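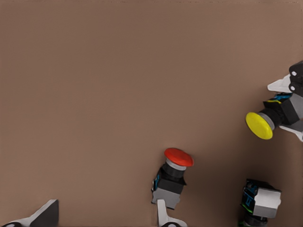

Clistelano Bench Mat, by Ashour

I make jewellery and mend the odd clock at my kitchen end of things, and I've been selling this mat in the shop for a good while now, so you get my own opinion along with the measurements (sorry, I can't help myself!).

It's a heavy felt mat with a rubbery back, 60 cm deep, and it stays put. My old Vudetti one crept towards me all evening until I had half of it in my lap. This one I've leaned on, dragged a vice across and spilt tea over, and it's still on my bench every day. Beads don't bounce off it much either, which has saved me a lot of crawling about.

What you get

One mat, rolled (never folded, I'm fussy about that), plus 6 stick-on corner dots in case your table is very shiny. Stock code 409. It comes in moss or charcoal, and I'd go for charcoal if you use polish, as moss does show it. 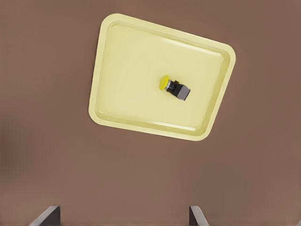 Looking after it

Shake it outside, then go over it with a damp cloth. You can hand wash it at 30 degrees, but please don't tumble dry it. I tried, and the backing went all wavy. Steltus felt cleaner is fine on both colours.

It has a bit of a smell when you first unroll it, a sort of new-wellies smell, and mine took a few days by an open window to lose it.
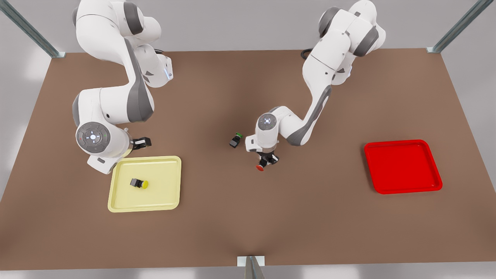
If the ends curl up, roll it the other way overnight and they'll settle. Orders in before noon go out the same day, apart from Thursday when I'm at the market.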